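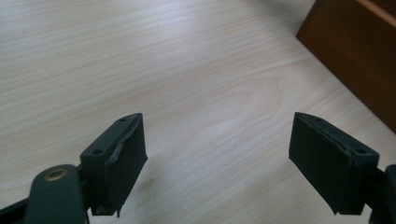
Wood grain on a pale tabletop.

Section 4: Setting up a menu from an Otden template

Welcome back! If you have worked through the earlier sections you will already have Otden Layout open on your computer and the starter templates saved somewhere sensible. In this part of the guide we take one of those templates, the two-page supper menu called Perkport, and turn it into something with your own dishes and prices on it. It isn't difficult, but there are a few places where people (me included, more than once) go wrong, so please do read each step through before you click anything.

You will need your list of dishes typed out in a plain text file, your logo if you have one, and a cup of tea. Set aside a quiet afternoon the first time. The second menu goes a great deal faster, I promise.

Before you begin

Check the spelling of everything in your text file now. It is so much easier to fix "ceasar" in a plain list than it is to hunt for it later, when it has been set in curly italics and tucked under the starters. Prices should be typed as you want them to appear, either 6 or 6.00, and the same way all the way down.

Note: The template uses two typefaces, Adine for the headings and Tsao for the dish names and prices. Both come with the starter templates. If Otden shows a yellow triangle when you open the file, one of them has not been installed, and you should go back to Section 2 before carrying on.

Opening the template

1. Choose File, then New from Template, and pick Perkport from the list. Please don't use the ordinary Open command, as that opens the master copy and any changes you make will be saved over it.

2. Save your copy straight away with a name you will recognise. I like to put the month in the name, so "supper menu May", and then I can find the old ones when a dish comes back.

3. Open the Layers panel on the right. There are 4 layers: Guides, Background, Artwork and Text. Click the little padlock next to Guides and Background so that they can't be nudged by accident.

Caution: Do not delete the Guides layer, even though it looks like a lot of messy blue lines. It won't print, and without it you have no way of telling where the paper will be trimmed.

Putting in your dishes

4. Click on the Text layer, then double-click the first block of sample wording. Select everything in the block and paste in your starters from the text file. Use Paste Without Formatting, which you will find in the Edit menu, or your dishes may arrive in whatever typeface they were wearing before.

5. With the new words still selected, open the Styles panel and click Dish Name. Then go down the list and apply the Description style to any second lines, such as "with brown bread and pickled cucumber". This is the fiddly bit, and I'm afraid there isn't a short cut for it in the current version.

6. Put a single tab between each dish and its price. Just the one! The template already has a tab stop near the right-hand margin, and the prices will line up there by themselves. If you use a row of spaces instead, they will look nearly straight on the screen and rather drunk on paper.

7. Do the same for the main courses, the puddings and the drinks. If a block is too long for its box, a small red cross appears in the bottom corner. You can make the box a little taller, or you can bring the text size down by half a point. I would try the box first, as small print is hard work in a dimly lit dining room and your older customers will thank you.

Tip: If you find you are squeezing every box on the page, have a look at the descriptions. "Served with a generous helping of seasonal vegetables" can very happily become "with seasonal vegetables".

Adding your logo

8. Click on the Artwork layer, choose Place from the File menu and find your logo. A vector file is best (the name will usually end in .svg or .pdf). If you only have a photograph-style file, use the largest one you have got and try not to stretch it.

9. Drag the logo into the space at the top of the first page, holding down Shift as you pull the corner so that it keeps its shape. It will snap to the centre guide when it gets close. If it won't snap, check that Snap to Guides is ticked in the View menu.

Changing the colours

10. The template has two colours, a dark green and a soft cream. To change either of them, open the Swatches panel and double-click the colour there. Every heading and line that uses it will change at the same moment, which is very satisfying to watch.

Caution: Keep a good strong difference between the words and whatever is behind them. Wai-kit Cheng, who drew the original templates, always advised printing one sheet in black and white, and if you can't read the prices comfortably on that, the colours are too close together.

Saving for the printer

11. Run the spelling check one last time, and ask somebody else to read the menu aloud to you while you follow the prices on your own list.

12. Choose File, then Export, then Print PDF. Tick Include Bleed and Embed Fonts. Leave the other boxes as they are unless your print shop has asked for something different.

13. Open the finished PDF and zoom in on the edges. The background colour should run past the trim marks on all sides. If you see a white gap, go back to the file, unlock the Background layer and pull the coloured panel out to the red line.

Note: Do ask for a single proof before you order the full run. I once skipped this and took delivery of 500 menus offering "friend haddock" - they made very good shopping lists for a long while afterwards.

If something looks wrong

The headings have changed to a plain typeface. Adine is missing or switched off. Close Otden, install it again as described in Section 2, and reopen your file.

Nothing happens when you click on the words. You are probably on a locked layer. Look for the padlock in the Layers panel.

The second page has disappeared. It is most likely hidden below the first one. Choose Fit All in the View menu and it should come back into sight.

Folding and table cards are covered in Section 5.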